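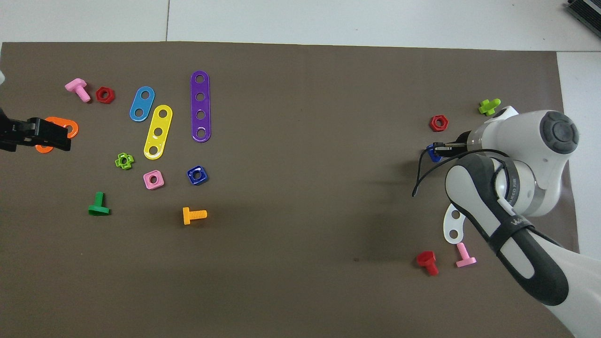
Moving your photos before Gistero closes
Speaker notes, Brellstead Computer Club
2021-07-31, by the club's talks organiser

Last updated: after the talk, with the export settings corrected

Start with the bad news and get it over with. Gistero is closing its free photo albums in November. Paid accounts carry on. Free accounts go read-only first, so you can look and download but not add anything, and then they are deleted.

Ask for hands up: who has a free account? Who has photos there and nowhere else? Speak mainly to the second lot.

What the export does

Gistero has an export page under Settings, then Your data. You pick the albums, press Request, and wait for an email with a link. My own library is 3,000 pictures and the email came the next morning. The link works for 10 days. After that you have to ask again.

The download comes as zip files. Large libraries are split into several, and you need all of them. Unzip them into one folder, on the computer's own drive and not on a memory stick, as sticks are slow with this many small files.

Show the export page on the big screen. Point out the tick box for "original size". It is off to begin with. Leave it off and you get smaller copies, fine on a phone but poor for printing.

Dates and captions

Most people get stuck at this stage. Your captions are not inside the pictures. Gistero puts them in a small text file next to each photo, with the same name. If you throw those away to tidy up, the captions go with them.

Dates are usually safe for anything taken with a digital camera or phone. Scanned prints are the trouble. They will show the date of the scan, or the date of the download, whatever you typed in on the website.

Pause for a drink of water. Change to slide 3.

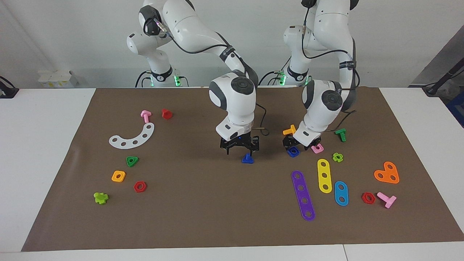

Can I keep my albums in the same order after the move?
The export makes one folder per album and keeps the album name, but the order of pictures inside is lost unless you tick "number the files" before you press Request.

Where to put them next

Two programs to mention. Salminen is free, runs on older machines and reads the caption files straight away. It looks dated and the search is basic. Trelthorpe costs money after a 30-day trial, but it is quicker with big folders and better at finding duplicates. I use Salminen at home. Either will do for family photos.

Neither one is a backup. Say this twice. If the pictures are only on the laptop, you have the same problem as before with a different name on it. Copy the folder to an external drive, unplug the drive and put it in a drawer. A second copy at a relative's house is better still.

Before you delete anything

Open a few pictures from each folder, including the last one. Check that a caption you remember has come across. Compare the number of files with the total on your Gistero account page — videos are counted separately there, so add the two together.

Keep the zip files until you have a backup. Then close the account if you want to, or leave it to run out.

Hand round the printed sheet with the export steps. Spare copies are on the table by the door. Anyone who wants help with their own laptop can stay on afterwards, but they will need their Gistero password with them.

Contact: use the form on the Talks page | © 2021 Brellstead Computer Club | Back to top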